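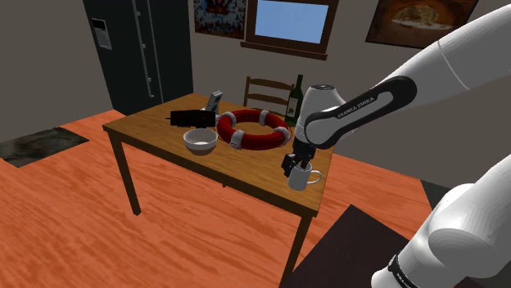
Gravar demonstrações de pega no simulador: guia para o segundo trimestre

Imprimir | Enviar por e-mail

Categoria: Clube de Robótica > Guias e tutoriais

Este guia destina-se aos alunos do clube de robótica de Pleldale que vão fazer o projeto Landeg. Parte do princípio de que já têm conta no servidor Statent e que fizeram a ficha de introdução ao braço Franka. Quem ainda não fez a ficha deve falar com a Noreen Hegarty antes de continuar.

O objetivo é gravar demonstrações de uma tarefa curta: levar a garra até uma caneca e fechá-la numa posição estável. As gravações servem depois para treinar o modelo do grupo. Cada grupo entrega 34 demonstrações válidas até ao fim de fevereiro.

1. Preparar a sessão

Entrem no Statent com a conta do grupo e abram a pasta landeg. Copiem o ficheiro de configuração modelo e mudem só três campos: o nome do grupo, a semente e a pasta de saída. A semente decide onde ficam os objetos. Usem uma diferente em cada bloco de gravações e anotem-na na folha do grupo.

Arranquem o simulador e esperem que a sala carregue por completo. Se os objetos aparecerem sem textura, fechem e voltem a abrir. Não vale a pena gravar assim, o verificador recusa o ficheiro.

2. Verificar a posição inicial

Antes de tocar no comando, carreguem em R para repor o braço. A garra deve ficar aberta. Rodem a vista pelo menos uma vez para ver a caneca de dois lados e saber para onde está virada a asa. É um passo que muitos saltam, e depois perdem tempo a tentar pegar pelo lado errado.

Se a caneca nascer encostada a outro objeto, troquem de semente. Se estiver fora do alcance do braço, também.

3. Aproximação

Movam primeiro na horizontal, com a garra bem acima da caneca. Só depois desçam. A velocidade recomendada é 3 no seletor; com valores mais altos o braço passa do ponto e a correção fica gravada. Uma pequena correção não estraga a demonstração, mas várias seguidas ensinam ao modelo um movimento que não queremos.

Há duas pegas aceites:

- pela borda, com um dedo dentro da caneca e outro fora;
- por dentro, com os dois dedos a abrir contra a parede.

Escolham uma e mantenham-na em todo o bloco. Misturar as duas no mesmo bloco foi o erro mais comum no ano passado. O grupo do Reijo Manninen teve de repetir quase tudo por causa disso.

4. Canecas no chão
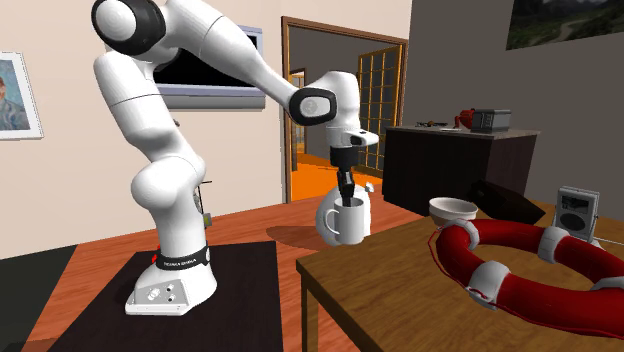 As sementes da segunda lista põem a caneca no chão em vez de a deixarem em cima da mesa. A tarefa é a mesma, mas o espaço de manobra é menor e convém mudar a ordem dos movimentos. Com a caneca junto ao intervalo entre a plataforma preta do robô e a mesa, e a asa virada para o robô, desçam com os dedos na vertical e evitem inclinar o pulso. Um pulso inclinado aproxima a garra da borda da mesa, e qualquer contacto com ela invalida a gravação. Confirmem também a altura antes de fechar ou abrir os dedos. A sombra no chão ajuda, mas o valor de z no painel é mais seguro.

Nestas sementes, o cotovelo do braço tapa com frequência a vista principal. Usem a vista lateral (tecla V) durante a descida.

5. Gravar

Carreguem em G para começar e outra vez em G para parar. Parem só quando a garra estiver imóvel. O programa grava um passo por ciclo de controlo e corta automaticamente aos 1496 passos. Quem chegar ao corte deve apagar o ficheiro e repetir – uma demonstração assim tão longa é sinal de hesitação.

Deem nome aos ficheiros com o código do grupo, a letra da pega (B para borda, D para dentro) e o número de ordem. Sem espaços e sem acentos.

6. Passar o verificador

No fim de cada bloco corram o verificador na pasta de saída. As mensagens que vão encontrar mais vezes:

CONTACTO – o braço tocou em alguma coisa além da caneca. Repetir.
CURTO – a gravação parou cedo. Repetir.
PEGA – a letra do nome não corresponde ao que foi gravado. Se foi só engano no nome, mudem o nome.
2035 – código do servidor, não da gravação. Quer dizer que a pasta do grupo está cheia. Apaguem os ficheiros recusados e corram de novo.

O verificador foi escrito pela Marianna Jasińska e ainda tem falhas com a pega por dentro. Se recusar um ficheiro que vos parece correto, guardem-no na pasta duvidas e escrevam a semente na folha. A Ilze Pärn vê essa pasta antes de cada sessão.

7. Entrega

Copiem os ficheiros válidos para a pasta entrega, juntamente com o ficheiro de configuração e a folha do grupo em PDF. Não comprimam nada. A pasta fecha às 18h00 do último dia do prazo e depois dessa hora só a Noreen a pode reabrir.

O guia de treino do modelo está na mesma categoria. Leiam a parte sobre divisão dos dados antes de apagarem as gravações que sobrarem.

Etiquetas: simulação, braço robótico, Landeg, alunos

Contactos | © Clube de Robótica de Pleldale | Voltar ao topo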